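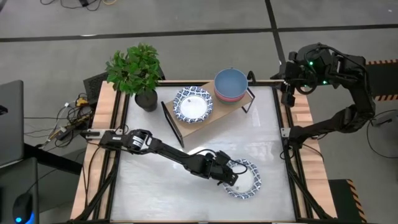 One of our two-arm tables at Nellden, with the plates and bowls out.

Teleoperators wanted, Ernura (Nellden site), part time

Do you like setting a table, stacking dishes, folding things and putting them back where they belong? Would you like to do it through a pair of robot arms? We're looking for patient, steady-handed people to join the teaching team on our Nina project, and we would be so happy to hear from you even if you've never touched a robot in your life (most of us hadn't either!).

You'll sit beside the table and hold a pair of small leader arms, and the two black arms on the table copy your hands as you go. A typical task might be picking a paper plate up off the tabletop and standing it on the wooden shelf, or moving a bowl from one side to the other. You do it, you reset the table, you do it again with the plate in a slightly different spot. Every run is saved, and Nina learns from the good ones. Fumbles are fine, just mark them and carry on. It does get repetitive, and we'd rather tell you now, but plenty of people find it soothing once their hands get the feel of the grippers, and there's always music on.

Shifts are four hours, morning or afternoon, at $27 an hour, with paid breaks. The first 2 shifts are training and are paid at the full rate. We have 7 openings and would love to fill them with a mix of people, left-handers very much included. You'll need to be 18 or older, comfortable sitting for stretches at a time, and able to get to our building on Clevuvgate. Gaming, sewing, lab work or kitchen experience is a nice plus.

To apply, send a few lines about yourself and the hours that suit you to Zoila Ccori, who runs the teaching floor, by 23 Oct 2026. No resume needed. Everyone who writes will get a reply, and we'll invite you in to try the arms before you decide.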